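Tremholm Neighbors Forum > Home & Kitchen > Bread and Baking

Sourdough starter gone sleepy since the move, any ideas?

hrefna_d
Hello all, I hope it's all right to start a new thread, I did read the old ones first! We moved from Wekside to Tremholm at the beginning of September and my starter has not been itself since. In the old kitchen it doubled by lunchtime every day and I could have set a clock by it. Now I feed it at breakfast and by supper it has a few sad bubbles on top and smells a bit like nail polish. Same jar, same rye flour, same spoon even. I've kept this starter going for 7 years and I'm fonder of it than I probably should be, so I would be very grateful for any advice before I do something silly.
Hrefna Damgaard

OldMillIngvar
Welcome to Tremholm, Hrefna! First thing I'd look at is the water. We're on the hill supply here and it is treated more heavily than what you had in Wekside. When my wife and I came here I had the same trouble, and I started filling a pitcher at night and using it the next morning. Within a week the starter was climbing out of the jar again and we had to put a saucer under it. It costs you nothing to try, and if it doesn't help you still have a nice pitcher of water for your coffee.
Ingvar

solveig.lax
I'm going to disagree with Ingvar, fondly, as I do every time this comes up. I have used water straight from the tap in this town for as long as I've lived here and my starter couldn't care less. What I'd bet on is temperature. Hrefna, did your old kitchen have a warm spot? Ours was on top of the fridge in the last place, and when we got a newer fridge the top of it was stone cold and the bread went flat for a month before I worked out why. The nail polish smell usually means it's hungry, though, so I would feed it more as well. Equal weights of starter, flour and water is fine for keeping it alive, but for waking it up I'd go to one part starter and three parts each of flour and water.

hrefna_d
Oh, that is interesting about the warm spot! In Wekside the jar lived on a shelf over the boiler cupboard, and I never gave it a thought because it was simply where the jar went. Here it's on the windowsill, which looks very pretty but I suppose there's a draft. I'll move it tonight.

Riis_bakes
Three parts is still stingy for a starter that smells like that. Go one to five and give it a full day. I threw away a perfectly good starter in my twenties because I was too mean with the flour, and I've regretted it ever since (it came from my aunt, and she asked after it every Christmas). I'd also say don't feed it again until it has risen and started to drop. People get anxious and feed a weak starter on a schedule, and all they're doing is thinning it out.

OldMillIngvar
I agree with Skarphéðinn on waiting, but I will go to my grave saying it's the water! Sólveig, your house is at the bottom of the hill and mine's at the top, so who knows what we're each getting.

solveig.lax
Ingvar, it's the same pipe.

ragga_h
May I put in a word for whole grain? I know Hrefna said rye already, but is it the same bag, or did you buy a new one after the move? I switched brands one winter and had a dull starter until I went back to the stone-ground from Plullada. Some of the finely sifted ryes have hardly any bran in them. It's worth turning the bag around and reading the back.

And please keep a little in the freezer or dried on parchment as a backup, Hrefna. I spread mine thin, let it dry for a couple of days and crumble it into an envelope. It has saved me twice, once after a house guest very kindly washed up the jar.
Ragnheiður

hrefna_d
It is a new bag! I never thought of that. I'm a little embarrassed, I wrote "same rye" and then went to the pantry and it's a completely different label. All right, so I'm changing three things at once, which I know is bad science, but I want my bread back. Pitcher on the counter, jar in the cupboard next to the oven, and I'll get the stone-ground when I'm in town on Saturday.

Riis_bakes
Now we'll never know who was right.

hrefna_d
Small update, with thanks to everybody. The jar smelled like apples this morning, and it had come up past the rubber band by ten o'clock. I'm going to give it one more good feed before I try a loaf, probably the plain one with caraway that my mother liked. If it comes out well I'll post the recipe, and Ragnheiður, I've got some drying on parchment already.
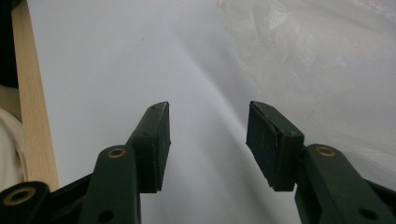

I do have one more question while I've got you all here. Do any of you bake in a lidded pot, and do you heat it empty first? The oven here runs much hotter than my old one and I'm worried about scorching the bottom before the middle is done.

Contact us | Forum rules | © Tremholm Neighbors | Back to top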